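Compartment tray

A compartment tray, also called a divided tray or drawer organizer, is a shallow open container split into sections by fixed or movable walls. It keeps small objects apart from one another while leaving all of them in reach.
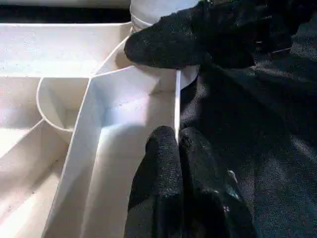 The term covers a wide range of household and workshop goods, from cutlery trays in kitchen drawers to parts trays on assembly benches. A tray differs from a box in having no lid, although some makers sell a cover separately. It differs from a rack in that the objects lie on a floor and are not hung or held upright.

Layout

Most trays combine sections of several shapes. Long, narrow sections take pens, knives, brushes and other straight objects. Square or rectangular sections are used for items with no particular shape, such as batteries, tape and keys. Round or cup-shaped sections suit very small items like pins, paper clips and coins, which can be slid up the curved wall with a fingertip. In a section with square corners the same items tend to collect along the edge of the floor and are harder to pick up.

The walls between sections are usually thin, so that little of the drawer is lost to them. Some designs have sloped or faceted inner corners, which are easier to wipe out than sharp ones.

Trays with movable walls have slots along the sides into which the dividers drop. They can be rearranged, but thin objects sometimes slip under a divider that does not sit flush with the floor. Fixed trays do not have this problem.

Materials

Plastic is the most common material in homes and offices. It is light, washable and cheap to form in one piece. White and clear plastic make small objects easy to find, though white shows ink and graphite marks. Wood is common in older kitchen furniture and in better desks. Metal mesh is used mainly for stationery -- small pins can fall through it -- and felt or velvet linings are found in trays meant for jewelry.

Sizing

Trays are sold by outside dimensions, and the depth of the drawer is a frequent source of error. The usable height is measured from the drawer floor to the lowest part of the frame above it, not to the top of the drawer front. The Nondo range, sold under that name in Sesville, was built on a grid in which each tray was 100 millimeters wide or a multiple of that width. Its largest model, number 3008, had 13 sections. The competing Jaklow trays used no grid and were trimmed to fit with a saw.

Care

Plastic trays are washed by hand in warm water with dish soap. Very hot water can warp thin walls. Crumbs and dust gather in the corners of narrow sections and are loosened with a dry brush before washing. Ink stains on white plastic often respond to rubbing alcohol, tested first on the underside.

See also

Cutlery tray
Drawer liner
Sewing box
Type case

Last edited 10/24/25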